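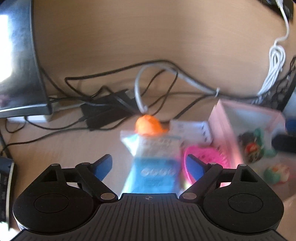
A desk with a package, boxes, a pink bowl and several cables.

Why Cables Tangle, and How to Sort a Desk

A desk is a flat surface at a fixed height. It is built to hold things while a person works. When the work stops, the things often stay. After a few days the surface can be covered with boxes, small toys, packages and cables. This page explains how that happens and how to put the desk back in order.

What is a cable?

A cable is a bundle of wires inside a soft cover. The wires are usually copper, a metal that carries electricity well. The cover is usually plastic, which carries electricity very poorly. The cover keeps the electricity in the wires and away from your hands.

Some cables carry power. Some carry signals, such as sound or pictures. Many do both at once. The color of the cover does not tell you which kind it is. A black cable and a white cable may do the same job.

Why do cables tangle?

A tangle needs two things: length and movement. A long cable can bend into many loops. Each time the cable is pushed or pulled, a loose end may pass through one of those loops. Pulling the end then makes the loop smaller and tighter.

A cable that is 5 inches long will hardly ever tangle. A cable that is 60 inches long can tangle quickly if it is left loose. Two long cables lying together can also wrap around each other.

What is a coil?

A coil is a cable wound into loops of the same size. The loops lie side by side and can be held with a tie. This leaves little room for the ends to move. When you coil a cable, do not bend it sharply. A sharp bend can break the thin wires inside, even when the cover looks fine.

What are the boxes for?

A box groups small objects so that they can be moved together. A closed box keeps dust out. An open box is easier to reach into. A box with see-through sides lets you check the contents without lifting anything. A bowl can also hold small objects, but its sides curve, so everything slides to the middle and mixes.

How to sort a desk

Ask an adult before you unplug anything. Leave plugged-in cables where they are until the adult says they can be moved.

First, take the small objects off the top of larger ones. A small object on a tall package falls when the package is bumped. Put toys in one group and packages in another.

Next, place the boxes near the back of the desk. Heavy boxes go at the bottom of a stack. A box that leans should be set flat on its base.

Then work on the cables, one at a time. Find an end and follow it with your fingers. Where it passes under another cable, lift the upper cable gently. Do not pull hard. Coil each free cable and fasten it with a soft tie.

Last, wipe the clear part of the desk with a dry cloth.

Words to know

Coil: a cable wound into even loops.
Conductor: a material that lets electricity pass easily.
Insulator: a material that blocks most electricity.
Surface: the outside or top layer of an object.

Allell Science Pages for Young Readers
Updated October 25, 2019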